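Wrapped snacks, parallel jaws: Stevis fingers vs Idcombe fingers

Jultham Forum > Grippers and End Effectors

torquewrench_mo
Posts: 164

Okay, I've been putting this off but the holiday week is dead quiet so let's go. I have two arms set up facing each other over a table and I've been running wrapped snack bars through them, out of one bin, into another, back again. The left arm has the Stevis fingers, the right one has the Idcombe ones. Same controller, same joint speeds, same person typing bad numbers into both.

My early take is that the Stevis set is better on anything flat. The tips are thin enough to get under the crimped end of a wrapper, and that's where I want to grab. The Idcombe pads are softer and hold really well once they have something, but they're fat, and in a full bin they shove the neighbors around before they close.

Anybody else doing flexible packaging? I'd love to compare notes before I order a second set of either one.

gantry_gus

I did bagged hardware for most of a year, so not snacks, but the same crinkly misery. I'm going to disagree with you on grabbing the crimp. You get a great pick and then the thing swings like a pendulum the whole way over, and you drop it crooked. Grab the body, squeeze less than you think you need, and go slower on the way up.

Also, what are you using for force? The Idcombe pads want way less than people give them.

torquewrench_mo
Posts: 164

I was at 14 newtons on both. And yeah, the swinging is real. I've been hiding it by slowing down the transfer, so I guess I've already half agreed with you.

lowbattery

Same force on both isn't a fair test though?? Soft pads and hard tips need different settings. You're comparing one gripper tuned okay and one gripper tuned badly.

torquewrench_mo
Posts: 164

Depends what you're testing! I wanted to know what happens if I bolt it on and don't baby it. But fine, I'll redo it with the Idcombe side turned down and report back.

pennyhex

Following this one. We have the older Stevis fingers on a packing demo and my complaint is the tips mark the wrapper. Little dents in the foil, every pick. Doesn't matter for a demo, matters a lot if it's going in a box for somebody.

Are you running a wrist camera or looking down from above? I went back and forth on that for ages. Overhead was easier to calibrate but the arm blocks the bin right when you want to see it. The wrist view is great until the fingers are in the bin and then it's all glare off the plastic.

gantry_gus

Overhead. Always overhead. Take your picture, move the arm in, trust the picture.

pennyhex

Sure, if nothing moves. In a pile of bars everything moves. You touch one and three others slide, and now your picture is a nice memory.

lowbattery

With pennyhex on this. I'd take a glary live view over a perfect stale one. You can fix a lot of glare with a cheap polarizing film, it's the best money I spent in September.

torquewrench_mo
Posts: 164

Update time. I went through 284 picks with the force turned down on the Idcombe side — took me two evenings and most of my patience. Results are closer than I thought they'd be, and lowbattery gets to say I told you so.

Turned down, the Idcombe fingers stopped popping bars out sideways. That was my biggest failure before and it just about went away. They still lose to Stevis when the bars are lying flat against the bin wall, because there's no room for the pad to get down in there. In the middle of a pile I'd now pick Idcombe, no contest. Fewer dents too, so pennyhex, that may be your answer.

The thing that surprised me was the drop. I figured placing would be the easy half. Nope! The soft pads are a little sticky and they hang on to light wrappers when they open, so the bar tips and lands leaning on the others. I added a short wiggle before the retract and it helps some.
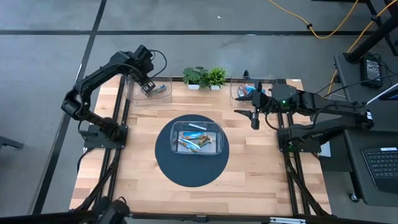
Two-arm setup, snack bars in the middle container, source bins at the back.

gantry_gus

Nice table. I have the same kind of extrusion under mine and my one suggestion is to check the rail bolts now and then. Mine crept a hair and I spent a week blaming the calibration.

Your bars are piled at an angle in that center container, and I think that's your next problem. Have you tried a shallower one? Or a tray with slots?

torquewrench_mo
Posts: 164

Slots feel like cheating, but I'd try shallower. I like the clear bins for watching what the fingers are doing, even though the depth camera hates them.

lowbattery

Slots aren't cheating, slots are engineering. Half my job is making the task easy enough that the robot looks smart.

pennyhex

Did you look at the Georgiev hybrid fingers at all? Hard tip, soft pad behind it. Sounds like exactly what you two are arguing about. I haven't used them, only read the sheet, and the price made me close the tab.

gantry_gus

Used them for a month. Good idea, but the pad peels at the edge if you do a lot of scooping, and then you have a flap. I glued mine back twice. Not sure I'd buy them again at that price, but for light stuff like snack bars they might last.

torquewrench_mo
Posts: 164

Hmm. A flap inside a bin of shiny wrappers sounds like a bad afternoon. I might see if anybody will loan me a pair before I spend anything. For now I'm leaving Stevis on the left and Idcombe on the right and letting each one pick what it's good at — a bit silly for one bin of snacks, but it works better than either alone.

If somebody has numbers for the drop side with soft pads, please post them. I can share my wiggle settings too, they're ugly.

pennyhex

Yes please on the wiggle settings. Ugly is fine.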